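Who gets the hours when the trays set themselves

By Solange Medeiros
September 21, 2024

The Jellstead kitchen sends out tray meals to hospitals and care homes from a single building. Until June the trays were laid by hand on a belt, in two shifts, by people paid at the lowest grade on the site. Since then part of that work has moved to a line of robot arms supplied by Gastora, and part of the staff has moved with it, into a job that did not exist a year ago. I worked on the belt for five years and now work in planning, and I think the company has handled the machinery well and the people poorly.

The published case for the change was short. Tray laying is repetitive, it causes wrist and shoulder complaints, and vacancies on the early shift were hard to fill. All of this is true. I had the wrist complaint myself. The case also stated that no position would be lost, and none has been. What the document left out was any account of what the positions would become, what they would pay and who would decide whether a person was suited to them.

Fourteen people were moved from the belt to the new work in the first round. Their task is to produce the handling examples from which the arms are set up. Every new bowl, tray or lid that purchasing brings in has to be handled many times by a person before an arm can be trusted with it on the line. The current catalogue has 254 items. When a supplier changes the rim of a dish by a few millimetres, that item goes back on the list.

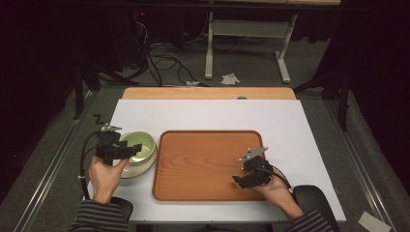 Pay for this work is still set by the belt agreement, and the agreement was written for a different task. The old grade describes lifting, placing and wiping down. It assumes a worker uses bare or gloved hands and is judged by trays per hour. A demonstrator works through a pair of black grippers, one in each hand, with a cable running off each of them, and may have the left one over a bowl while the right one is at the corner of a tray. The fingers no longer touch the dish. Anyone who has tried it knows that the first week is spent relearning how far away an object is and how hard it is being squeezed. That is a skill, it takes time to acquire, and the agreement has no line for it.

The physical load has changed as well, and the assessment has not kept up. The belt meant standing and reaching. The new work means small movements repeated with the forearms held out in front of the body. The workstations have padded armrests, and they help. They do not settle the question of how long a session should run. At present the limit is whatever the shift supervisor considers reasonable. The company should commission a proper measurement and publish the result to the people whose arms are being measured.

Zuleica Frota, who represents the early shift, has raised a third matter, and I consider it the most serious. The belt was paid by the hour and measured by the tray. The demonstration work is paid by the hour and measured by the accepted recording. A recording can be rejected for a dropped lid, a pause, or a movement that the software group finds untypical. In the first quarter 1,293 recordings were rejected. The workers were told the total but were not given the reasons, so there was nothing in it they could use. A cook whose soup is sent back is at least told that it was salty.

Management's reply is that rejection rates are not used in appraisals. I accept that this is the present policy. It is not written in the agreement, and a policy that lives in an email can be changed by another email. The Mühlbauer laundry, which serves many of the same hospitals, put the equivalent rule into its contract before the first machine was bolted down. It cost them a few weeks of negotiation.

There is an argument on the other side that deserves a fair hearing. The demonstrators are no longer in the wet end of the building. The noise is lower, the floor is carpeted, and nobody has to start at four in the morning. Several of my former colleagues say they would not go back to the belt at any price. The company takes this as evidence that the new job is its own reward. I read it as evidence of how bad the early shift was, and I do not see why an improvement in working conditions should be paid for by the worker.

The programme is to be extended to the Ullach site next year. That gives both parties a date to work to. Before then the agreement should contain a separate grade for demonstration work, a limit on continuous session length, a right to see the reason for each rejected recording, and a clause keeping those rejections out of appraisals. It should also say what happens to the demonstrators once the catalogue is covered and only the changed items remain. The draft circulated to staff is silent on that point, and the consultation period is still open.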